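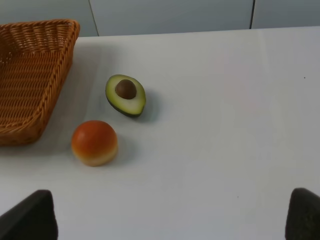

Morag Pollock objected to the word "slip" in our first draft. In her reading of the logs the fruit had never been held at all, and a grasp that was never made cannot slip. We kept her objection in view while rewriting this section, and the fault is now called a false hold throughout.

5.2 Failure analysis: false holds

A false hold is a trial in which the controller reports a closed and loaded grasp, starts the lift, and carries on to the basket with nothing between the fingers. Of the 217 trials run with the Durkix controller, 15 ended this way. Dropped objects and planner timeouts are treated separately in Section 5.3.

The controller decides that an object is held by comparing motor current against a threshold during the last part of the closing motion. The threshold was set by Calum Innes on the earlier Munro gripper, which had bare fingers. The present gripper has soft pads. When the pads meet each other they compress, the current rises slowly, and for a short time it looks much like the current produced by a light object. If the hold check falls inside that window, the controller accepts the grasp. The finger position would have settled the question, but in the version we tested it was logged and never read by the check.
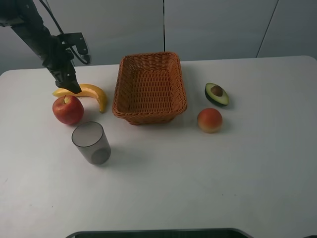
Figure 6. Workspace with the gripper at the banana.

False holds depended more on where the fingers came down than on what they were reaching for. The planner picks a grasp point from the object outline, and for long, curved objects the point can land close to one end, where a small error in position leaves the fingers closing on air. Neighboring objects make this worse by limiting the directions from which the gripper can come in. In Figure 6 the gripper is at the left end of the banana, with the apple directly in front of that end and overlapping part of the banana from this view. An approach from the front would have to clear the apple first. Our planner has no cost for this and ranks such a point the same as one with free space on all sides.

We also looked at what the system did after a false hold. In every case it moved to the release pose, opened, and marked the item as placed. The task list then skipped that item, so the object stayed on the table for the rest of the run. A later plan could treat its position as free space. In one run this led to a finger striking an object during a move between poses, and Faustine Tessier pressed the stop button. There was no damage, but we count the event as a safety matter and report it as such.

Two changes were made on Monday, May 20, 2019. The hold check now requires finger position to be above the fully closed value, and it is repeated once after the lift. A failed second check stops the arm at the top of the lift and returns the item to the task list. Neither change helps with very thin objects, for which the closed position and the held position are too close to tell apart. Farzana Siddiqui is testing a wrist force reading for that case, and those trials are not included in this paper.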